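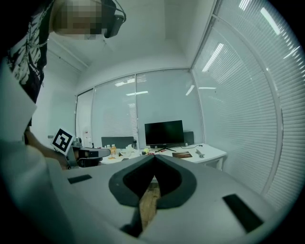 Both grippers in the shared room, seen from the wrist camera on one of them. Marker card fitted to the other.

Hand-held gripper pair, build log and a question about finger play

Utetti
Posted 2026-01-07

Second pair of hand-held grippers for the workshop arm project. Bodies and fingers are printed, white for the body and grey for the fingers. The fingers run on a single linear rail with a rack each side and one pinion between them. Wrist camera is a cheap board with a fisheye lens, hence the black corners.

Weight is 512 g per unit with the camera and without the cable. The first version was 700 g and my forearm gave up well before the battery did.

Current problem is play at the fingertips. With the trigger held I can rock either finger sideways by hand. It is worse when the jaws are open. I have tried a tighter rack clearance in the print, which made the trigger stiff and did very little for the rocking. Before I order a different rail, has anyone had this on the same layout and fixed it some other way?

Sisodia
Replied

Sideways rocking is the carriage, so the rack clearance won't touch it. Those short carriages have next to no moment stiffness. Either use the long carriage or put two short ones on each finger with a gap between. I went for two short ones and the play dropped to where I stopped measuring it.

Check the screws first. If the carriage is bolted to a printed face with no metal insert, the plastic creeps and you get exactly this after a few weeks.

Utetti
Replied

No inserts on this pair. Screws go straight into plastic. They were tight when I built them in August and I have not checked since.

Two carriages per finger would cost me travel. There isn't the width in the body as drawn.

Urnus
Replied

Leave the play alone. You are recording hand motion to replay on an arm, and the fingers are soft at the tip in any case. A bit of lateral rock disappears as soon as there is something in the jaws. I have 1444 recordings from a pair that rattles like a tin of nails and the arm does what it is told.

What I would look at is the marker card. How is it held on? If that tilts between sessions your pose is wrong by the same angle, every time, and it will look like a gripper fault.

Sisodia
Replied

Disagree. It disappears on large objects. On anything thin, one finger lands before the other and the part turns. Then the recorded width says closed while the part is sitting crooked. The arm's own gripper doesn't rock, so the replay differs from the recording.

Agree about the card.

Urnus
Replied

Then don't pick up thin things until the arm can manage thick ones.

Utetti
Replied

Card is flat and square, on a printed bracket with two screws. I can flex the bracket with a thumb, so that is a fair point. I will add a rib behind it.

Thin parts are most of what I want to do, so I am not going to leave the play alone.

Dostance
Replied

A question on the room. You have blinds on the windows at the back and down the side, and the ceiling lights are still coming back off the glass as bright strips. Is your camera on auto exposure? Mine hunted every time a strip like that crossed the view, and tracking dropped out for a moment at each change. Fixed exposure cured it. I also turned off the row of lights nearest the glass.

The other thing I would do is leave the desk as cluttered as it is. Tracking likes bottles and cables and crumpled packaging. A bare white desk against white blinds gives it very little to hold on to.

Utetti
Replied

Auto, yes. I have been getting dropouts near the windows and put them down to the cable. Will fix the exposure and run the same path again.

Sisodia
Replied

Change one thing at a time. If you fit inserts, stiffen the bracket and lock the exposure on the same evening you won't know which of them mattered.

Urnus
Replied

He will know it works. That is enough for a workshop.

Utetti
Replied

Order will be exposure, then bracket, then inserts. The bracket is a short print. The inserts mean drilling out the finger mounts, and I would like one working pair while that is going on.

Update. Exposure locked, same path, no dropouts by the windows on the first set. The cable is cleared of suspicion for now.

Update. Took the fingers off. Two of the carriage screws on the left finger turned with no effort at all. Retightened them and the rocking is visibly less, but still there with the jaws open. Inserts ordered. They go in 414 on the parts list if anyone is following the drawings, and the long carriage is down as an alternative for whoever has the width for it.

Dostance
Replied

Put a drop of threadlock on them when they go in, on the metal only. It attacks some plastics.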